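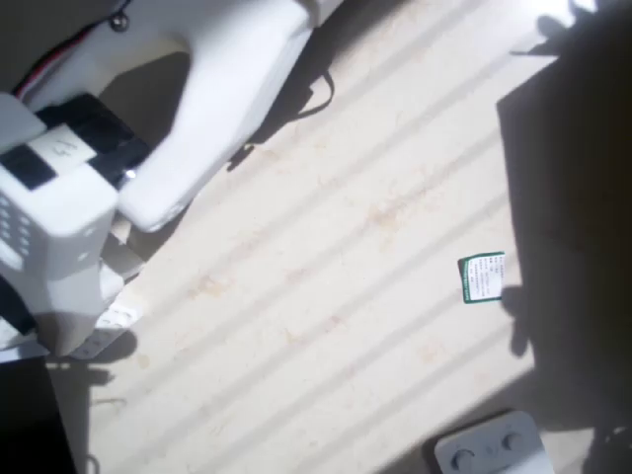
The slow return of the village supper

Every September my aunt in Gedden used to carry her kitchen chairs down the lane, one on each arm, and sit down to eat with whoever turned up. I hadn't thought of it in years, until a letter came from Mylene Bañez inviting me to the supper at Rernesport, where 33 households now cook for one another on the old quay.
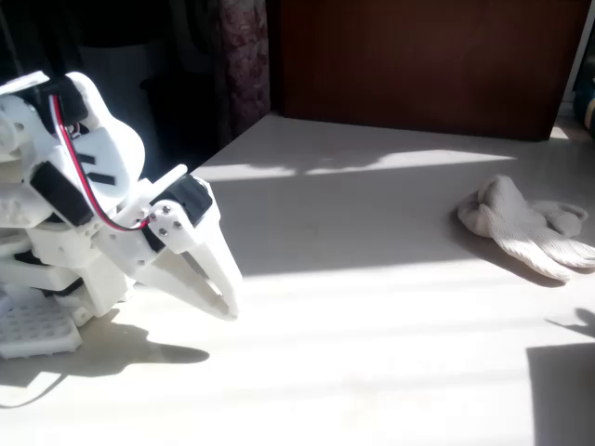
Supper begins at six, or whenever the potatoes are done, and I was put beside Mylene's neighbour and handed a bowl of beans before I'd got my coat off. There are no cloths, and I rather liked that; a plain white tabletop does very well when there's a good stew coming (and there were four!). We stayed until the lamps went out.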